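**Progress report: Suture and wound closure supply program, Rutholm district clinics**
Submitted Mar 25, 2018

## Stock and distribution

The grant covers closure kits, practice pads and refresher teaching for the Rutholm clinics. Since December, 3808 kits have been received at the central store and 949 issued. The balance is held at the store under the existing rotation rule, with the shortest-dated cartons issued first.

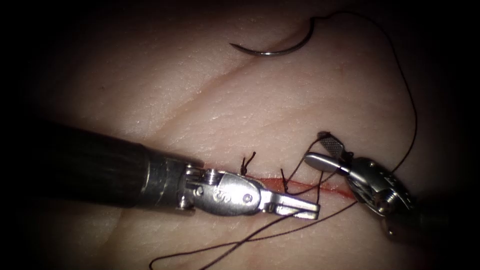 Issue rates remain uneven. The two coastal clinics draw kits weekly, while the inland sites order in bulk and then go quiet for a month. We have moved all sites to a fixed reorder point of 60 kits. The Clulex inventory module now flags any site below that level, although the flag still has to be cleared by hand.

## Refresher teaching

Teaching materials were revised by the Ní Mhurchú training unit. The section on needle handling is shorter and the section on knot security is longer, in line with the comments returned by clinic leads. Printed copies went out with the last delivery. 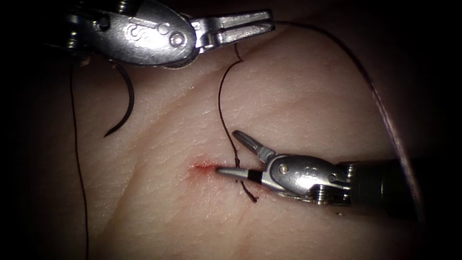
*Fig. 2. Synthetic skin pad, with open jaws above the surface.*

## Expenditure

Spending is within budget except for freight. Memov raised its rate for small parcels, and 405 dollars was moved from the printing line to cover the difference. No further transfer is requested. 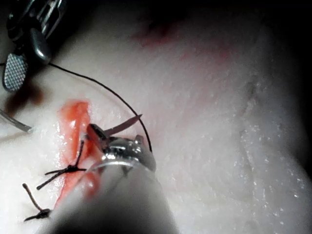

*Fig. 3. Two completed stitches closing the lower part of an incision, tissue pad.*

## Next period

- Complete the shelf count at the inland sites.
- Replace the paper issue log with the Clulex form.
- Obtain a second freight quote before the next bulk order.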